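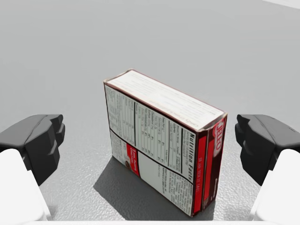
I get asked for this trifle jelly layer every summer, so I'm finally typing it up. It's the set I use for the Wustbridge street lunch, and it stays put when you dig a spoon in, even on a warm afternoon.

Step 1: Make it strong

Whatever the packet says, use a bit less water. I melt mine in 263 ml of boiling water (yes, my jug is that fussy) and stir for a full 2 minutes, scraping the bottom. If you can still feel grains on the spoon, keep going! Then top up with cold, stopping a good splash short of the usual amount.

Step 2: Let it cool before it goes near the sponge

I used to pour it straight on and ended up with pink mush. Now I leave it on the side until the jug feels barely warm.
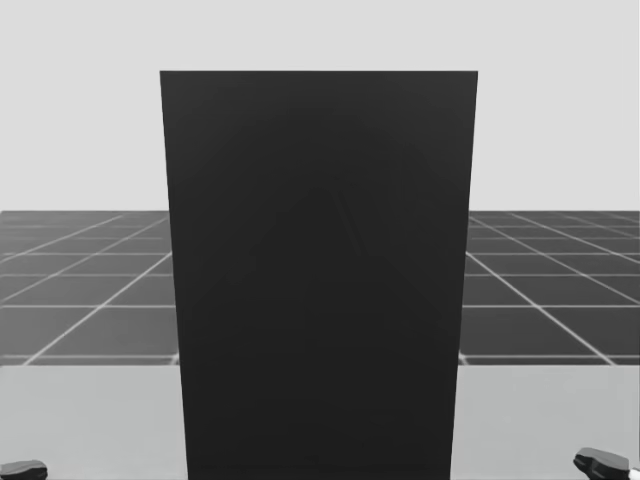

Naima Ait Brahim wrote in to say she cools hers over a bowl of ice and gets there in half the time, but you have to stir constantly or it goes lumpy round the outside. I tried it in June and she's right on both counts.

Step 3: Pour in two goes

Pour just enough to soak the sponge, chill it for roughly 19 minutes, then add your fruit and the rest. The fruit stays where you put it — no raspberries bobbing about on top. Skip fresh pineapple and kiwi, they stop jelly setting at all.
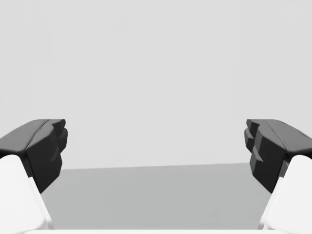
Could you do this with leaf gelatine and squash, Ifeoma Oyewole wanted to know, and would it need longer in the fridge? You can, and I'd give it overnight to be safe. Taste the squash first and make it stronger than you'd drink it, as cold dulls the flavour.

Step 4: Custard last, and cold

Press the jelly with a clean finger. If it springs back, spoon the custard on from the edges inwards.
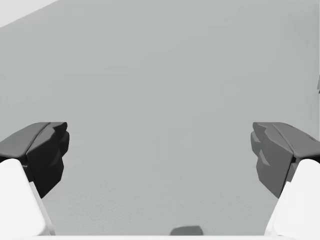
Step 5: Cream

Whip it softer than you think, pile it on and leave the sprinkles until you're at the table, or the colours run.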